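Storing squeeze pouches so they don't fall over – ideas?
Pantry and Small Spaces board

yamuna_dsouza
May 26, 2024
Hello all! I've been redoing the shelf over the sink and have nearly everything sorted except the squeeze pouches. The tall skinny ones are the worst of the lot – they flop, they slide behind the jars, and I end up buying the same thing twice. I have a Pundby bin but it's far too wide for them. How do you keep yours?

petro_s
Welcome to the club, Yamuna! I stand mine in a drinking glass, seal end up, and it's worked nicely since February. It costs nothing and you can see right away what you've got.

Aishwarya B.
I have to disagree with Petro a little (sorry, Petro!). Standing them up is fine while they're full, but a half-used pouch slumps over the rim. I lay mine flat in a Jalline drawer tray, label side up, and they stay put.

petro_s
Fair enough, though my drawers are full of my mother's 17 cookie cutters, so flat was never going to happen at my house!

vitalii_p
Could you tell us the shape, Yamuna? Some pouches have a wide foot and will stand by themselves, and then you don't need a thing.

yamuna_dsouza
No wide foot, Vitalii, just a flat crimped seal at each end, and creases all down the body. It's the slim light blue one with the dark stripe and the gold top:

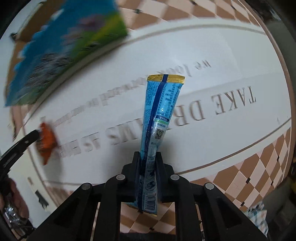

Reply from vitalii_p
Oh, then I'm with Petro on the glass, but pick a narrow one. And turn the barcode to the wall so the shelf looks calmer – my wife laughs at me for that.

Reply from Aishwarya B.
Still voting for the drawer! Try both for 2 weeks, Yamuna, and let us know which one annoys you less.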